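Snack storage, second attempt

The first version of the snack shelf lasted until September. It was a single deep basket, everything went in from the top, and the bags at the bottom were found again only when they were past their date. I have since changed to small open containers and the results are better, so I am writing up the method.

The rule I started with was one container per type of snack. It wastes space. Bags are mostly air, and two half-filled tubs take up more shelf than one full one. I now sort by bag size only. Small bags stand upright in a square tub, and flat packets go in a tray with a divider, which stops them sliding over each other when the tray is pulled out.

Lids are left off. I tried a set of lidded boxes from Juswood and the lids ended up stacked on top of the fridge within a fortnight. Sealed bags do not need a second seal, and opened ones get a clip.

Before anything goes on the shelf I clear a board, put the container on it and deal with one bag at a time.
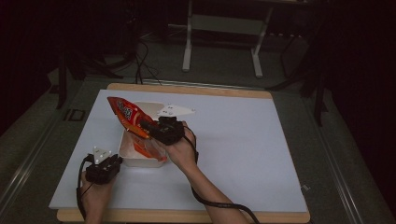
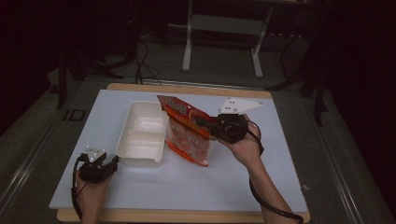
A bag held by its top edge hangs straighter and goes into a narrow tub without catching on the rim. Held by the middle it folds, and crisps do not take well to folding. If the bag is too tall for the tub I let the top lean over the side. Pressing it down gains a centimetre or so and costs a fair amount of breakage.

The shelf is 24 cm deep, which decides most of the rest. Tubs go in short side first, with the dates facing out. New bags go behind old ones. For anything above 1000 g, such as the large bags of rice cakes, there is no sensible container and I keep those in the cupboard under the stairs.

Labels are the part I am still unsure of. The paper ones from Fastari peel at the corners after a wipe with a damp cloth. Writing on masking tape has held up better, though it looks untidy. I may leave the small tubs unlabelled, as the contents can be seen from above anyway.

Next on the list is the tea shelf – up to 9 boxes, all of different heights, and none of them stackable.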